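Sim notebook, wrist camera / localization
January, started 9:40

Picking up from the branch where the pegboard scene was rebuilt. Goal for today is to find out why the wrist-view pose estimator is good on the bench recordings and bad in the renderer. Code is in motent, config in motent/cell_b. Nothing on hardware today.

State at start. The estimator takes one wrist image, finds the pegboard holes, fits a lattice, and solves for the camera pose relative to the board. A lattice alone is ambiguous by one pitch in either axis, so we need something on the board or above it to break the tie. On the bench that is the station plate. In sim the plate was missing until last month, and everyone had been scoring with the ambiguity folded out. That hid a lot.

Reran the old evaluation with folding turned off. Set is 2,242 rendered views, poses sampled from the approach volume the planner uses. 91 of them come back with no pose at all. The others come back with a pose but a good part are off by exactly one pitch, nearly always to the left. Left is interesting. A random tie-break would go both ways.

10:30. Looked at the hole detector by itself. It is still the threshold plus ellipse fit that came over from Nurkisside. Global threshold. With the flat lighting in the old scene this was fine. The new lighting puts broad soft shadow on the board and the threshold lands somewhere in the middle of it, so holes in the dark part merge with the shadow and drop out. Swapped to a local threshold, window 31 px. Dropouts mostly gone on the views I stepped through by hand. Did not touch the ellipse fit.

Side effect: the local threshold now finds blobs inside the finger cutouts. Some of these are real, since the board shows through the cutouts at certain poses, and some are edge junk from the inner struts. The old code masked the whole gripper as a solid hull, cutouts included, so it never saw either kind. Two choices:

a. Keep the hull mask. Lose real holes seen through the fingers.
b. Mask from the actual mesh silhouette, dilate by a few pixels, keep what shows through.

Went with b. The silhouette is cheap to get because the finger joint values are already in the message. Rendered the mask offline for 14 finger openings and interpolate to the nearest one. Ugly but it is a lookup and costs nothing at run time. Dilation 4 px. At 2 px the strut highlights still leak through as thin slivers and the ellipse fit sometimes accepts them.

Note to self: the mask is built from the commanded opening, not the measured one. In sim these are the same within a step. On the arm they are not. Needs changing before anyone runs it there.

11:50. The one-pitch-left error. Followed it through the lattice fit. The seed for the fit is the detected hole nearest the image center, and index (0,0) is assigned from the prior pose. The prior comes from forward kinematics through the hand-eye transform. The hand-eye in the sim config is the one calibrated on the Dirnari mount. The renderer uses the Esfahani mount. The offset between them is lateral and a bit over half a pitch, so rounding goes the same way every time. That is the whole bug. The fold was covering it.

Fixed the config. Also added a check at startup that compares the mount name in the URDF with the mount name in the calibration file and refuses to run if they differ. Should have existed already.

13:15. Plate reader. With the prior corrected the plate is less critical, but I want it as an independent check and not as part of the solve. Crop comes from the projected plate position, padded, rectified with the board homography, then passed to the small text model. Expected string comes from the scene file. Result is match, mismatch or unreadable. Mismatch stops the approach. Unreadable only lowers the confidence, because close to the board the plate goes out of view and that is normal.

Tested the crop on near-board poses first, where the fingers take up both sides of the view and the lattice has to be fitted from the band between them. Pose fit converges there with the new mask. Text reads PC7 and the scene file says PC7. The lattice rows are bowed slightly with perspective and the homography handles it, no need for a distortion term in the render. 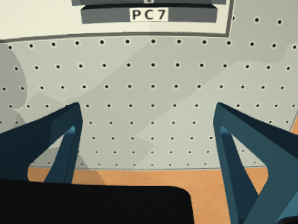 Shahram Babaei read the draft of this over lunch and objected to using the same homography for the board and the plate, on the grounds that the plate sits proud of the board in the CAD, so the crop will drift as the camera goes off axis, and the reader will start returning unreadable for a geometric reason that looks like a text problem. He would rather give the plate its own plane, with the offset taken from the scene file.

He is right about the drift. Measured it on a sweep in yaw and the crop center walks steadily with angle. The padding absorbs it for small angles only. Added plate_offset as a field and projected with that. Crop now stays put through the sweep.

15:30. Full rerun, same seed, same set. No-pose failures are down to a handful and those I opened are views with too little board between the fingers to fit anything. One-pitch errors gone. Solve time per view unchanged within noise. Reader mismatches none.

Also tried capping RANSAC at 2,000 iterations instead of letting it run to the confidence bound. No difference in the result, slightly tighter worst case. Left the cap in.

Open:
- measured finger opening into the mask lookup
- shadow strength is fixed per scene, should be sampled
- window 31 is tied to the render resolution, express it in hole pitches
- old scores in the January table were made with folding on, mark them or pull them
- ask whether anything else still loads the Dirnari calibration by default

Branch pushed as cellb-mask-prior. Not merged, waiting on the mask lookup change.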